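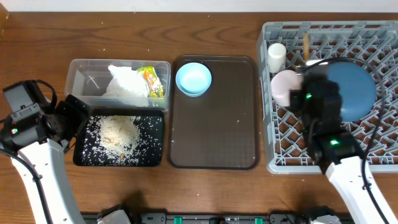

Left gripper lags leader during teleop, table clearing task
Opened by: Paula Pîrvu
Assigned: Jinlong Tan
Status: waiting on reporter

Paula, 9:50
Recording demos for the table clearing task on the Droltari setup. Left gripper closes late. I squeeze the leader, follower sits there, then snaps shut. Right side fine. Got 9 episodes in before I gave up, 5 of them I'd throw out. Worst on the bowl, rim slips out when I lift.

Jinlong, 10:15
Which control rate? And is it only the gripper or wrist too?

Paula, 10:20
50. Gripper only, wrist tracks ok. Restarted teleop node twice, no change. Swapped the leader handles left/right, still the left follower. So not the handle.

Jinlong, 10:40
Ok so follower side. Check latency setting on the gripper servo, should be 5 both arms. Also reseat the cable at the gripper end, leave slack for full wrist roll.

Paula, 11:30
Left was 200!! Right is 5. No idea who changed it, Yuxi says it was fine in February. Set to 5, reseated cable too. Did both at once sorry, so cant say which one did it.

Paula, 11:45
Better. Closes with my hand now. One late close in the last batch, on the plate, might of been me.

Jinlong, 12:05
Put the cable back how it was? No, leave it. Power cycle the arm and read the value again, the old firmware dosn't always save it. Don't delete the bad episodes yet, tag them lag_left, Xiaoqing wants to see the timestamps.

Paula, 12:10
Tagged. Will power cycle after lunch and post the value.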